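Limell Steps
August
By the Clinmont Travel Guide staff

The Limell Steps are a terraced hillside park on the north side of Clinmont, built into the walls of a former limestone quarry. The park has 108 stone steps, which climb from the riverside road to a flat overlook above the old town. It is one of the most visited places in the region and has no entrance fee.

Quarrying at the site ended when the better stone ran out, and the pit was left to fill with rainwater. The town later drained it, cut the terraces, and planted them with fig and almond trees. Broken roof tiles from a demolished market hall were used to face the lower walls - the green and brown bands are still easy to make out from the road.
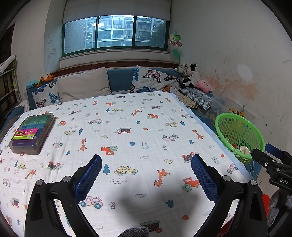

The upper terrace holds the Khosravi Pavilion, an open shelter with 2 rows of columns and a tiled floor. Concerts are held there in summer, with seating for 200 people. A small museum next to it shows quarry tools and early maps of the town. It is closed on Wednesday.

Visitors usually arrive by the Orkisero bus line, which stops at the lower gate. A second gate at the top is reached by a paved road and has parking, but the road is narrow and large buses are not allowed on it. The full walk up takes less than an hour, including stops at the 3 landings. The steps are steep in places and can be slippery after rain.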